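The Grabowska Line

I should say up front that I got the job of writing the equipment budget because I was the only one at Flerbridge who owned a calculator with paper in it. My aunt gave it to me when I graduated. I put it on my desk as a decoration, and by May I was in charge of money.

So there I was, with a spreadsheet and a deadline and a shop that made alphabet sets for preschools. We wanted to sort letters by machine, or the owners did, and I wanted to go home at five. The plan said two arms, one bench, and a line I'd typed in myself that read "misc." The bank did not love "misc."

I had two quotes. Onatell wanted to sell us the whole cell, table and all, with a service contract that renewed itself like a gym membership. Skirorell would sell us just the arms and let us figure out the rest (brackets, cables, somebody to cry to). The Skirorell price was so much nicer that I printed it out twice, just to hear the printer say it again!

What I hadn't done was go look at a pair of them working. I'd been budgeting for something I had only seen in a brochure, where everything sat on white marble under a sunset. So I took the train up to the demo shop, wearing my good coat, and they walked me back to the bench and there it was, covered in brown paper like a kid's birthday table.

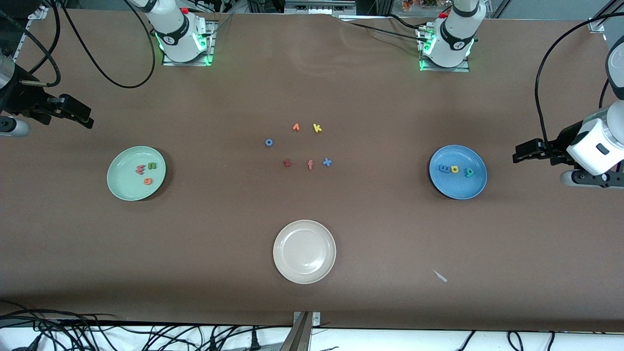 The bench at the demo shop, letters out and one plate still empty.

I loved it right away, and that's a terrible thing to feel when you're supposed to be negotiating. The rep kept talking about payload. I was looking at the cables. There were a lot of cables! I had put down nothing for cables, not a dollar, and I stood there doing sums in my head and nodding like I understood payload.

"What does the table cost?" I asked.

"The table's just a table," the rep said.

I wrote that down. I've bought tables. A table is never just a table, it's delivery and a guy who can't get it around the corner by the stairs. And then there were grippers, which I had assumed came attached, the way hands do. They were a separate line. So were spare fingers for the grippers. I asked how many spares a sensible person would buy and the rep said four, and then looked at my coat and said seven.

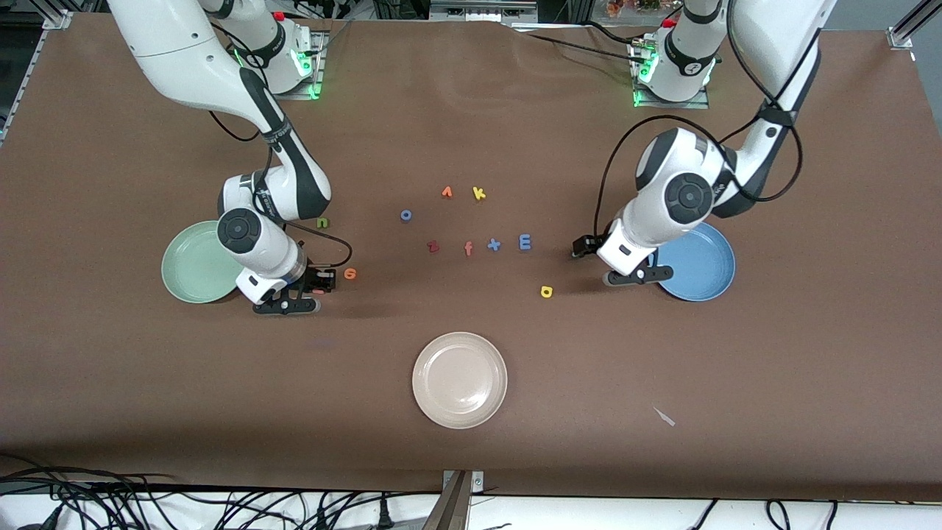

I asked if I could just stay and watch for a bit, and they found me a stool. My grandmother's name was Grabowska, and she ran a bakery on three employees and a drawer full of envelopes, one for flour, one for rent, one marked "surprise." I used to think the surprise envelope was for birthdays. I was nineteen before I found out it was for the oven.

I sat on that stool and thought about the oven for a long time. Then I opened my laptop on my knees, deleted "misc." and typed in "Grabowska." I moved money into it from the paint we were going to put on the front of the building. I moved a little more from the holiday party, which was mean of me, and I put some of it back.

The bank called on November 6, 2020. The woman on the phone had gone through every row, you could hear her turning pages, and she stopped near the bottom.

"This vendor," she said. "Grabowska. I can't find a website for them."

"They're very small," I said. "Family business."

She wanted to know if they were reliable. I said I'd known them my whole life, and she said okay then, and we went on to the cables.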